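Buscar en la web
Escribe aquí tu consulta

Preguntas frecuentes del taller de escritura a mano Zestell

¿Tengo que traer material?
Con un bolígrafo cualquiera y muchas ganas nos basta, de verdad – el cuaderno Kuusk lo ponemos nosotros, y si se te acaba te damos otro encantados.
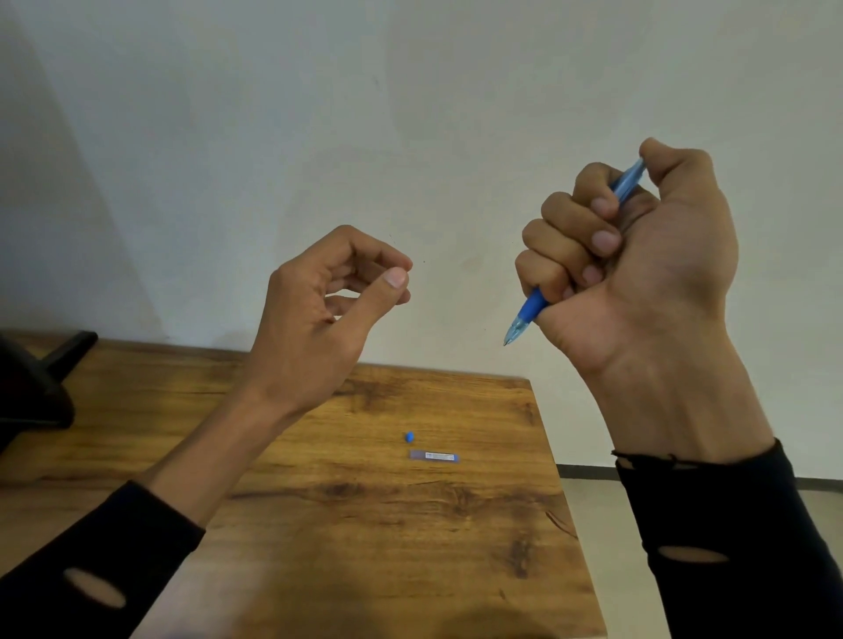 ¿Y si agarro mal el bolígrafo?
Tranquilidad, que a clase llega gente con toda clase de costumbres. Hay quien lo coge a puño cerrado, como ese azul, con el pulgar apretado arriba, y así la muñeca suele cansarse pronto. Poco a poco vamos llevándolo hacia las yemas, sin prisas ni regañinas.

¿Cuánto dura?
Son 7 tardes, con su merienda.

Entradas relacionadas
Ejercicios para soltar la muñeca
Escribir postales en diciembre
Cómo elegir papel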